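Durkum Combat Sports League Confirms Changes to Amateur Bouts

The Durkum Combat Sports League has confirmed a revised set of rules for its amateur mixed martial arts program, covering weigh-ins, medical clearance and the selection of fighters for its televised spring tournament. The changes were approved by the league's governing board and will apply to every event held under its license, including the opening card in Belthorpe in January.

Under the new rules, amateur fighters will compete over 3 rounds at all levels. Until now, first-year competitors fought two rounds, with a third added only when the judges scored the bout even. The league said the earlier format had led to confusion at the scoring table and to uneven preparation between fighters moving up from the novice division.

"A fighter should know before training camp begins how long the contest will last," said Tetteh Nutsugah, director of competition for the league. "Coaches asked us for a single format, and the board agreed that the request was reasonable."

Elbow strikes to the head remain prohibited in all amateur bouts. Knee strikes to the body are permitted while both fighters are standing. Shin guards will be required in the novice division and will be inspected by an official in the locker room before the fighter is called to the cage. Equipment that fails inspection may be replaced from league stock, but a bout will not be delayed past its place on the card for this purpose.

Weigh-ins move to the morning

Official weigh-ins will now take place on the morning of the day before competition. Fighters who miss weight will be given one hour to make a second attempt. A fighter who misses on the second attempt may compete only with the written consent of the opponent and the approval of the event physician, and the bout will not count toward tournament qualification.

The league has also ended the use of saunas at its host hotels during fight week. Staff will be present at each property, and a fighter found to be using a sauna or wearing a plastic suit within a day of the weigh-in will be removed from the card. Teams were notified of the policy in writing and must return a signed copy with their entry forms.

Dede Sulemana, the league's medical coordinator, said the policy followed a review of fighter checks from the previous season. "We saw too many athletes arriving at the scale in poor condition," Sulemana said. "The earlier weigh-in gives them more time to eat and drink properly, and it gives our physicians more time to examine them. We do not want anyone to treat those additional hours as permission to cut more weight."

Each fighter will be required to submit a current eye examination, blood work and a physician's statement before being matched. Records must be received at the league office by close of business on the Friday two weeks before the event. Late records will result in the loss of the bout, and the entry fee will not be returned. 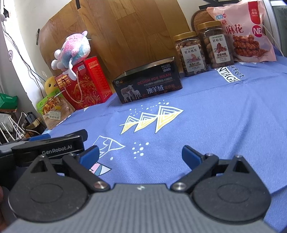
Tournament field set at 11 teams

The spring tournament will feature 11 teams, each entering fighters in four men's and two women's weight classes. The Issahaku Academy, which won the team title last season, will receive a bye in the opening round. The remaining teams will be placed by a draw held at the close of the Belthorpe card, with team captains in attendance.

Selection for the televised portion of the tournament will be based on results alone. In past seasons the broadcast producer was allowed to name one fighter in each weight class without regard to record, a practice that drew complaints from several gyms after a newcomer was placed ahead of undefeated regional champions. The board voted to end the practice and to publish the standings used for selection after each qualifying event.

"The broadcast is important to our sport, and we value the audience it brings," Nutsugah said. "Places in the tournament must still be earned in competition. The producer was consulted and has accepted the decision."

Fighters with professional experience in boxing or kickboxing may enter the tournament only after review. The competition office will consider the number of professional bouts, the date of the most recent contest and the fighter's grappling experience. Applicants will receive a written decision and may appeal once.

Fees, tickets and officials

The entry fee has been set at $50 per fighter for each qualifying event. Teams entering the full tournament will pay a single fee of $200, which covers all of their registered fighters and two licensed cornermen per bout. Additional cornermen may be registered at the scale, subject to approval by the chief inspector.

Judges and referees assigned to amateur cards must complete the league's updated training course before the season begins. The course will be held in Gillville and will cover the scoring of damage and effective grappling, the handling of fouls and the standards for stopping a bout. Officials who completed the previous course will attend the afternoon session only. Scorecards from all qualifying events will be made available to both corners on the night of the event.

Protests must be filed in writing by the head coach before the fighter leaves the venue. The league will review protests concerning fouls, clerical errors in scoring and the use of unapproved equipment. Disagreement with a judge's scoring of a round is not grounds for a protest.

Tickets for the Belthorpe card will be sold through the arena box office and at participating gyms. Doors open at 5 p.m., with the first amateur bout scheduled for 6 p.m. The bout order will be released following the weigh-in and remains subject to change. Media requests should be directed to the league's communications office in Durkum, and credentials will be issued at the arena's west entrance on the day of the event.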